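Sorting Out the Robots, One Parcel at a Time

By Trygve Lindqvist
March 18, 2018

The machine that was going to take over the returns table at Ototeo has gone back to its maker, and the returns table is once again run by people with hands.

Ototeo, a small mail-order outfit, handles its returned and half-packed goods the way a lot of small outfits do. Each wrapped parcel carries a paper strip with a word on it, the table has paper labels with the same words, and the parcel goes to the matching label. In March the company gave the job to a sorting arm from Madetti, on trial for 4 days. Madetti's brochure had described the work as "a natural first step." 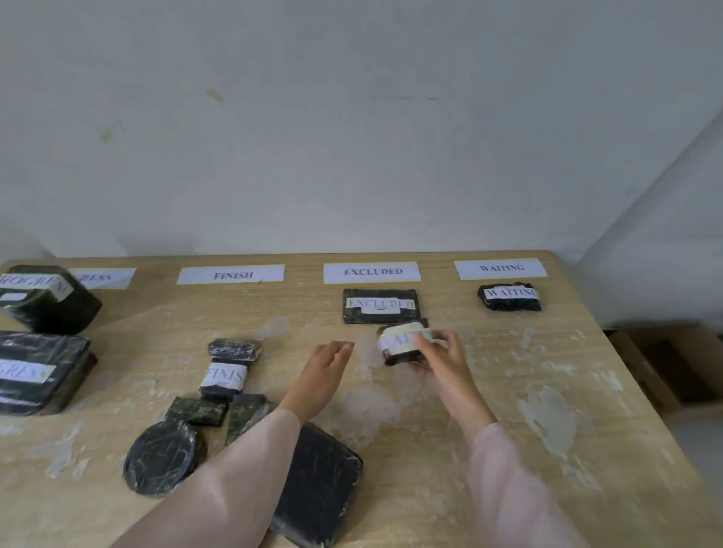 The arm did well with boxes. Set a square carton in front of it, label up, and it would deliver the thing all morning without asking for coffee. Dark parcels in shiny plastic were another matter. The overhead light bounced off the wrapping, the label reader took the glare for blank paper, and the arm put the parcel down where it had found it, very gently, and reached for it again.

"It was polite about it," said Ototeo's shift lead. "I've had summer help that was worse. But the summer help could turn a package over to see what was on the other side."

Over the trial the arm was offered 1574 parcels. It put 1000 of them in the right place, a figure that Madetti calls encouraging and the shift lead calls Tuesday's pile all over again. The rest were dropped, misread or returned to the middle of the table for further thought. The round ones got a category of their own in the log, under the heading "rolled."

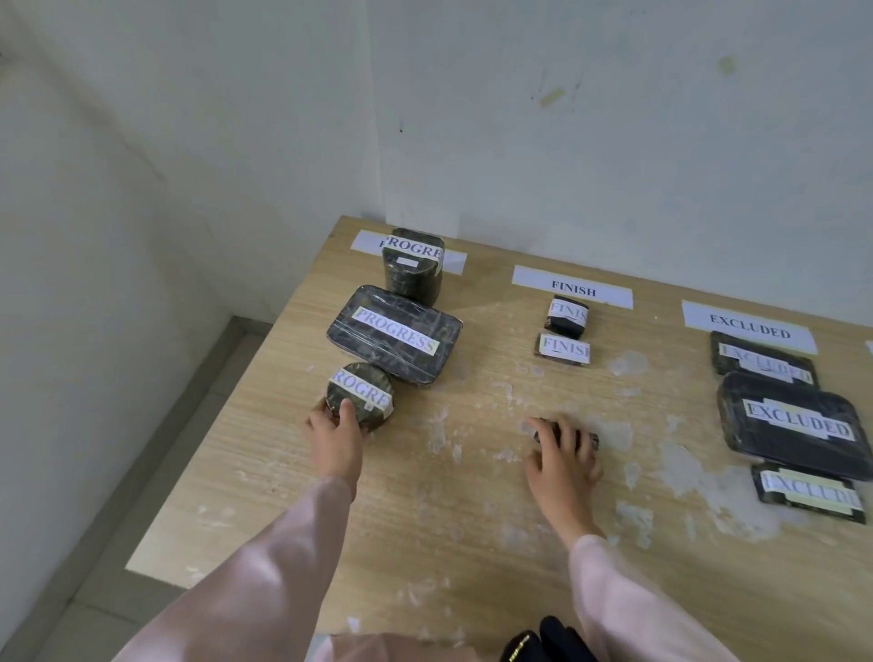

Parcels are grouped by their printed stickers under the Progress, Finish and Excluded labels.

Madetti says much of the trouble can be fixed with a different lamp and a second camera, and has offered to come back with both. It would also like Ototeo to switch to matte wrapping, square parcels and labels that always face up. Ototeo has replied that if its parcels were all square and face up, it wouldn't need much help with them.

None of this has cooled things down across town. Juntunen, which rents out cleaning machines, is taking names for a household robot called the Loron that is supposed to fold towels, load a dishwasher and put the groceries away. At a showing for the local trade the Loron folded 3 towels. The fourth was a fitted sheet, slipped in by a visitor with a mean streak, and the demonstration moved on to questions.

Juntunen has not set a price or a delivery date. A spokesman said the dishwasher feature was "nearly there" and that the groceries depended on what people bought. 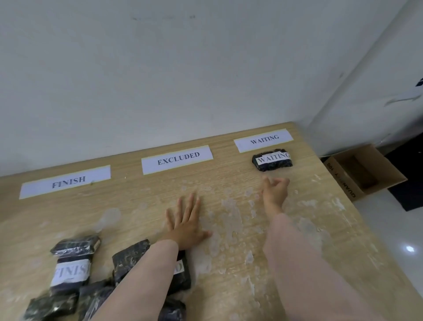

A single package in the Waiting area, with more still to be sorted.

Back at Ototeo, sorting by hand goes on as before. The company has not ruled out a second trial, and the shift lead has agreed to it on the condition that the arm also learns to tape the labels back down when they curl. Madetti is looking into that.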